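De: Nazanin Esfahani
Para: lista brinquedoteca
Data: 3/26/18
Assunto: Re: cestos e blocos na mesa branca

Kenta Ebihara escreveu:

> Pessoal, voltei a olhar o catálogo da Kjærgaard e continuo achando que
> as caixas plásticas com tampa resolvem melhor. O cesto de vime
> junta pó na trama e não empilha. Os blocos coloridos iam para uma
> caixa, os carrinhos para outra, e acabava a discussão.
> Outra coisa: a mesa branca está mesmo aprovada para ficar na sala
> pequena? Da última vez falaram em devolver.
> Kenta

Kenta, respondo por partes.

A mesa fica. A Unnur falou com a Cloltel e eles não querem o tampo de volta. Continua valendo o combinado de outubro: nada de caneta permanente em cima dela e limpeza com pano úmido no fim do turno. Produto abrasivo não, que tira o acabamento.

Quanto às caixas, fiz a conta com os preços da Kjærgaard. Seis caixas com tampa saem por 400, sem o frete. Os cestos já temos. Prefiro guardar esse dinheiro para repor as peças do jogo de encaixe, que está incompleto e continua sendo o mais pedido.

Sobre o pó, concordo em parte. A trama segura sujeira, principalmente nos cantos do fundo. O Þórarinn passou a usar uma escova de cerdas macias, de dentro para fora, com o cesto virado de lado, e depois o aspirador no bico estreito. Leva poucos minutos. Molhar, só se for muito necessário, e aí secar à sombra, longe do aquecedor. O cesto que ficou do lado do radiador no inverno ressecou e começou a soltar lasca na borda. Esse eu já tirei de uso.

O que me incomoda mais é a tampa. Criança pequena não abre tampa sozinha, e quando abre não fecha. Com o cesto aberto em cima da mesa ela vê o que tem dentro, pega e devolve. Com os cubos isso conta bastante, porque são pequenos e lisos e vão parar no chão se ficarem perto da beirada. Pedi que o cesto fique sempre do lado esquerdo da mesa e que os blocos sejam usados no meio. A beirada junto ao recorte curvo do tampo é o pior lugar para deixar peça.

Seguem três fotos da mesa, todas com o cesto, a primeira e a terceira também com blocos:

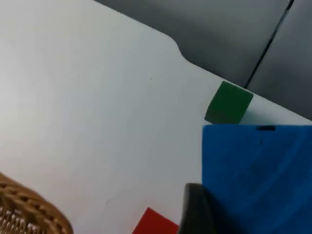
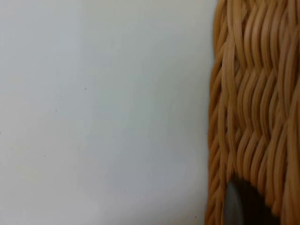
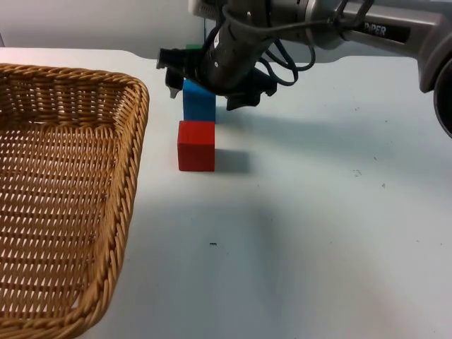 Para as prateleiras do corredor a conversa é outra. Lá o empilhamento faz falta, e não me oponho a comprar caixas para o material que só os adultos mexem (tinta, cola, papel). O Ketill mediu o vão e disse que o modelo da Pullier cabe em pé, o da Kjærgaard só deitado. Ketill, manda a medida exata para a lista, por favor – eu anotei num papel e perdi.

As etiquetas continuam sendo as do rolo Atia, referência 1013. Não comprem outras, as da papelaria descolam do vime em uma semana. Nos cestos, amarrem a etiqueta com barbante na alça, sem colar.

Falta decidir quem fica com o cesto ressecado. Se alguém quiser para casa, é só avisar; caso contrário vai para o descarte com os papelões.

Nazanin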